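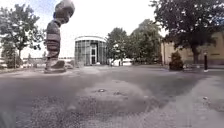 Everybody budgets for the robot. I've sat through the Hodport budget talks three years running now and it's always the robot – what it costs, which vendor, does it come in white. The ground it has to drive on gets one line, usually "site prep, TBD."

So my opinion, typed fast before the December meeting. Buy the surface first. Or at least price it first.

Harish Kurup wants one Purkance outdoor carrier to move parcels and tools between buildings. Fine. I like the idea. Quote is per month, 3 year lease, looks cheap. What isn't in the quote: wheels. Tires on gravel are a consumable, same as printer toner. So is somebody's morning when the thing stops halfway and has to be fetched. Hermine Steiner put 300 a month for "incidents" in her draft and got laughed at. She was right, and probably low.
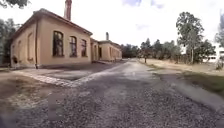

*Gravel, with cobbles along the ochre building.*

Look at a route like that and ask what the demo was driven on. Smooth floor, I'd bet. A vendor who won't run a full day on your own loose stone hasn't sold you anything yet. Asphalt is easier but not free – coarse patches, edges, leaves in the fall. And every change of surface is a place to get stuck, so walk the hole route and write them down before signing.

Prakash Iyer says wait for the Flemau, bigger wheels, better suspension. Maybe. Bigger wheels also means heavier, and then you're asking about doors and ramps and who lifts it. Waiting isn't a plan either.

What I'd do:

- rent for one winter, no purchase
- 3,000 set aside for ground work, seperate line, can't be raided for software
- one named person who fetches it, with paid hours
- decide after the thaw, with the repair bills on the table

Jaruwan Kongkaew already asked for the paid hours part and it got cut. Put it back. If we can't afford those hours we can't afford the carrier, and I'd sooner hear that in December than in the second year of a lease.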